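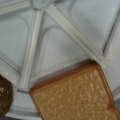 # Come teach a robot to handle cookies (paid, part-time, no experience needed)

Pilach is looking for people with patient hands to join our demonstration team at the Ulley workshop. You'd be showing robot arms how to pick up baked goods and set them down in one piece, over and over, in every way you can think of.

We love this work and we think you might too. Cookies are wonderful teachers! A rectangular biscuit with a raised rim wants a different grip from a crumbly round one, and a molded tray full of ribs and hollows makes everything harder, especially when a biscuit lands at an angle and a finger has to get in beside it. Our arms learn all of this from people.

## What you'll do

You'll work in two ways, usually both in one shift:

- **By hand.** You hold the arm and guide it through the pick yourself. Most people get the feel of this on their first morning.
- **By remote control.** You sit at the desk with a pair of handles and drive the arm while watching the view from its wrist. It feels odd for the first hour (your sense of left and right goes a bit funny) and then it clicks.

Each try gets saved and you mark it good, bad or redo. Please keep the bad ones honest. Nelli Koskela, who trains the models, gets a lot out of a dropped biscuit with a clear note on it, so write down what you think went wrong, even if it's only "came in too low on the left."

The current set is called Trenia. We have 392 good demonstrations and want 1,000 before we start on the next product in October, which will be soft-baked and, we suspect, a menace.

## Who we're looking for

You don't need to code or know anything about robots. We've had great demonstrators who came from hairdressing, watch repair and cake decorating, and one who just really liked crane machines. What matters is that you can stay careful late in a shift and that you'll speak up when an instruction makes no sense.

You should be comfortable sitting at a desk with your hands raised to chest height. The desk and chair both adjust, and left-handed people are very welcome; we have too few left-handed demonstrations.

Please tell us before your first visit if you have a nut, wheat, egg or milk allergy. The workshop is full of crumbs.

## Hours and pay

Shifts run mornings or afternoons on weekdays, with a break every hour. We have 8 places and ask for at least 2 shifts a week. Training is paid at the same rate as regular work. Ebony Prendergast will send you the rate sheet and the full schedule when you write in, before you commit to anything.

## How to apply

Send a short note to Randa Sfeir through the Pilach jobs page with "Trenia demonstrator" in the subject line. Skip the résumé if you like. Tell us about something fiddly you do with your hands, and which days you're free.

If it looks like a fit we'll invite you for a tryout with Veikko Ahonen, who runs the remote desk. You'll get to drive the arm, ask anything you want, and see some of the saved picks played back. Bring closed-toe shoes and tie back long hair.

Posted Sunday, March 9, 2025. We're reading notes as they come in and will take this page down when the places are filled.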